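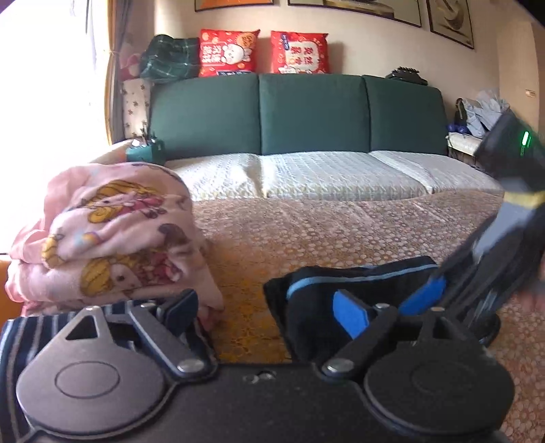
Minutes – house meeting, folding and storage
Start 10 am, front room
Present: Fadime Yazıcı (chair, also typing), Akyol family x 3, Brornum upstairs tenants, Clesura from the church hall by phone (kept dropping)
Apologies: none recieved

1. Last minutes
Read out. One fix – the airer belongs to upstairs, not to us. Agreed otherwise.

2. Clothes for folding
Long talk. Folding goes on the bed, not the sofa. Bedspread stays on while we fold, saves the sheets. The orange and beige one is fine for this, washes well.
Dark things in one pile, stripes in another. The black one with the light blue stripe along the edge – fold so the stripe shows, then it doesn't get mixed up with the other blacks. Navy and white stripes go next to it, same pile ok for now.
Upstairs asked can we do it by person instead of by color. Fadime said tried in April, took twice as long. Vote: color first, person second. Carried.
Folding in half and half again is enough. No ironing unless somebody wants to do thier own.

3. Blankets
Pink one with the cartoon girls stays out, folded, on the bed. It gets used every night so no point putting it away. Not to go in the donation bag!! Second time this has come up. Please write KEEP on a bit of tape if it helps.
Other blankets – to the top of the closet, thick ones at the bottom. Akyol to do it, needs the steps. Steps are at the church hall. Clesura will bring them back.
Mothballs: no. Smell. Lavender bags instead, we have 10 left over from the sale.

4. Sofa
Green back cushions ok, need a brush. Quilted cover on the seat slides forward when people sit down. Ideas: pins (no, children), rubber mat underneath, tuck the back edge down deeper. Going with the mat. Tridik on the corner sells it by the yard, Akyol has seen it there. 2 yards should do it.
Cover to be washed on cool, on its own, dried flat. Last time it went in with towels and came out with fluff all over.
Arm cover – leave as is.
Some discussion of a new sofa. Not this year.

5. Bags by the wall
Gray plastic bag and the dark backpack at the end of the sofa. Whoever they belong to please empty or move before next meeting. Upstairs think the backpack might be theirs, will check. If not claimed goes in the hall closet, not thrown out.
General point – the corner fills up every week. Hooks? Fadime has a row of hooks in the shed, needs screws. Put on list.

6. Small things on and round the bed
Green container stays where it is, people know to look there. Please dont use it for pens as well.
Hangers short again. Wire ones going to recycling, keep the wide ones.

7. Donation drop
Hall takes clothes only, clean, folded, no blankets and no shoes this time. Clesura said bags tied at the top and a label with sizes. Socks in pairs or not at all. Line went dead here, called back, she repeated it.
Limit is 60 pieces per household. We won't get near it but upstairs might.
Anything with a missing button – sew it first or put it in the rag box. Button tin is in the kitchen drawer, left side.

8. Money
940 in the house envelope before today. Rubber mat and screws to come out of that, bring receipts please. Detergent too, the big box. Agreed, no vote needed.
Upstairs still to put in for last month. Said they will.

9. Any other business
Washing machine times – upstairs would like evenings, downstairs would like not to hear it after 9. Left for next time.
Window in the front room sticks. Candle wax on the runner, Akyol to try it.
Tea ran out half way, whoever is host next buys tea.

To do
Akyol – blankets up, mat from Tridik, window
Fadime – hooks, screws, tape labels, type this up
Upstairs – check the backpack, envelope, take airer back up
Clesura – steps, send the label sizes in writing
Everybody – own socks

Next meeting same place, same time, Fadime to text round. Folding carried on after.
Closed 11.20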